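Section 4: Setting Up a Soft-Item Pick-Up Run
Pravby Student Robotics Programme, Team Handbook 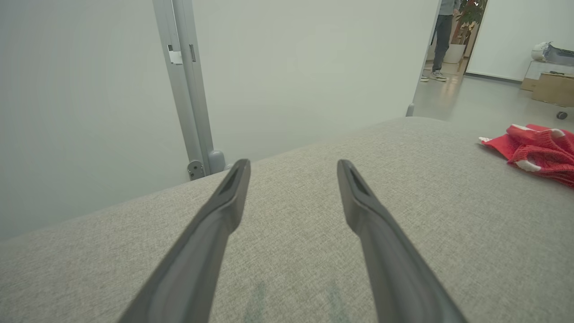

Figure 4.1 Wrist camera view with the fingers open and a red knitted item on the cushion.

4.1 Purpose

This section sets out how a team prepares the arm, the gripper and the wrist camera for the soft-item task. It applies to practice sessions and to the Brotia round in October. Teams should have completed Section 3 (Powering Up and Homing) before starting.

4.2 Roles

Each run requires 2 team members. The operator moves the arm. The observer holds the stop button and keeps the run log. Members may exchange roles between runs but not during one.

4.3 Preparing the surface

1. Place the arm base beside the seat and lock it in position.
2. Smooth the cushion by hand. Remove crumbs, threads and loose paper.
3. Drop one knitted item on to the cushion from about hand height. Do not fold it or arrange it afterwards.
4. Write the item number in the log, together with the side of the cushion on which it came to rest.

Note: Marks or shading on the fabric may be mistaken for an item by the Fivix detection program. If this occurs, record it under "False finds" and continue.

4.4 Checking the camera view

1. Open the Fivix viewer and select the wrist camera.
2. Open the gripper fully. Both fingertips must be visible, with the cushion showing between them.
3. Confirm that at least part of the item can be seen. An item that runs past the side of the picture, as the red one does in Figure 4.1, is acceptable as a starting position.
4. Save one still picture before the arm is moved. The file number is to be copied into the log (for example, 1362).

Note: Some blurring near the base of the fingers is acceptable. If the tips are also blurred, clean the lens with the dry cloth provided and repeat step 2.

4.5 Carrying out the run

1. The observer says "Clear" and starts the timer.
2. The operator moves the arm sideways until the item lies between the fingertips in the viewer.
3. Lower the gripper in small steps. Stop when the tips touch the fabric.
4. Close the fingers at the slow setting.
5. Raise the arm and hold it still until the observer has entered the result.

A run ends after 60 seconds whether or not the item has been lifted.

CAUTION: Do not press the fingers down into the cushion. The tips may catch in the weave and strain the wrist joint.

CAUTION: Hands must stay away from the cushion once the observer has said "Clear". If an item has to be moved, press the stop button first.

4.6 After the run

Return the arm to its rest position, close the viewer and sign the log. Completed logs are handed to Wilma Baxter in the Ritchie workshop. Worn or damaged fingertips should be reported to Valentina Figueroa, quoting part number 3119, and must not be glued or filed by team members.

Continue to Section 5: Sorting Items by Colour.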